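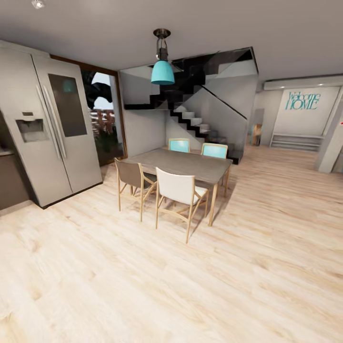 Semantic Goal Selection for Indoor Navigation in Simulated Homes

Project report, Mobile Robotics Software Laboratory
Nadège Royer and Eylül Bozkurt
June 2024

1. Introduction

The project concerns the part of a navigation stack that turns a request such as "go to the refrigerator" into a pose the base can reach. Path planning to a known pose is well covered by the course software. Choosing the pose is left to the user, who normally clicks on a map. We wrote a module, Stemel, that replaces the click. It takes an object category, queries a semantic map, proposes candidate poses near the object, and hands the best one to the planner.

All work was done in simulation. The homes come from the Marikar scene set used in the laboratory, loaded into the Flellata simulator. No tests were run on hardware.

2. Scenes

We picked scenes with an open ground floor. The one we used most during development, listed in our logs as Faltenton, combines a kitchen side with a side-by-side refrigerator, a dining table with four chairs in the middle of the room, a switchback staircase along the back wall, and an open area to the right with a low slatted shelf under a wall sign. A doorway between the staircase and the sign wall leads to another room.

Three properties of this layout shaped the design. The chairs have thin, splayed legs, so the occupied area at floor level is much smaller than the area at seat height. The stair balustrade is transparent glass. The floor is a single light wood surface with no boundary between the kitchen, dining and entry areas, so room labels cannot be taken from floor material.

3. Software structure

Stemel runs as three processes that exchange messages over the simulator bridge.

The mapper receives depth and semantic frames and maintains a 2D occupancy grid with a height band per cell. Cells store the lowest and highest occupied height seen so far, plus a category histogram. We used the simulator's ground-truth semantic labels. Replacing them with a trained segmenter was in the original plan and was dropped in April, when it became clear that the mapper would need most of the remaining time.

The proposer clusters cells of the requested category and samples poses on a ring around each cluster. A pose is rejected if the inflated footprint touches an occupied cell, or if the ray from the camera position to the cluster center is blocked. The remaining poses are scored.

The executor sends the winning pose to the planner, monitors progress, and asks for the next candidate if the planner reports failure. It does not change the planner in any way.

4. Goal scoring

The score is a weighted sum of path length, clearance, and viewing angle. Path length comes from a single wavefront expansion starting at the robot, which gives the cost to every free cell in one pass. Clearance is read from a distance transform. Viewing angle is measured against the dominant face of the cluster, estimated from the side on which free space is adjacent to it.

The last term was added after early trials with the refrigerator. With path length alone, the module preferred poses at the side of the appliance, which are close to the object but useless for anything that involves the doors. With the angle term the selected poses moved to the front. The term is switched off for categories with no meaningful front, such as tables.

We sample at most 2000 poses per request. A limit of 3000 was also tried. It made the proposer slower and left the selected pose unchanged in all the requests we compared, so the lower limit was kept.

5. Problems found

5.1 Chair legs. The first version of the mapper marked a cell as occupied only if it saw a return inside the base height band. Thin legs were missed at longer range and the planner produced paths between them. We now project the full height range of any cell labeled as chair or table down to the floor. The result is conservative – the robot will not enter the space under a table, even where it would fit – but collisions with chairs stopped in our test runs.

5.2 Glass. Simulated depth returns the true surface of a transparent panel, which a real depth sensor often does not. To avoid a result that depends on this, we added an option that removes returns from surfaces with a transparent material. With the option enabled, the visibility check passes rays through the balustrade, and some poses are accepted from which the target is seen only through glass. The footprint check still blocks the stairs themselves, because the treads and risers are opaque.

5.3 Several instances. A request for "chair" is ambiguous in any dining area. The proposer treats each cluster as a separate target and keeps the best pose overall. Chairs placed close to the table tend to merge into one cluster with their neighbors. Splitting by instance ID would solve this in simulation only, so we left the merging in place and report it as a limitation.

5.4 Message order. Semantic and depth frames occasionally arrived with different timestamps while the base was turning. The effect was a smear of labels along walls. The mapper now drops unpaired frames, and the executor limits rotation speed during mapping.

6. Limitations and further work

The map is static. If a chair is moved after mapping, the old cells are cleared only when the camera sees the floor behind them. Perception is ground truth, so nothing in this report says how the module behaves with label noise. The weights in the scoring function were set by hand on Faltenton and carried over to the other scenes without tuning.

The next step would be to corrupt the labels in a controlled way and measure how the selected pose shifts. The hook for this exists in the mapper (option label_noise) but has only been tested for crashes.

7. Division of work

Royer wrote the mapper and the material filter. Bozkurt wrote the proposer, the scoring function and the executor. Both authors worked on the scene configuration files and on this report.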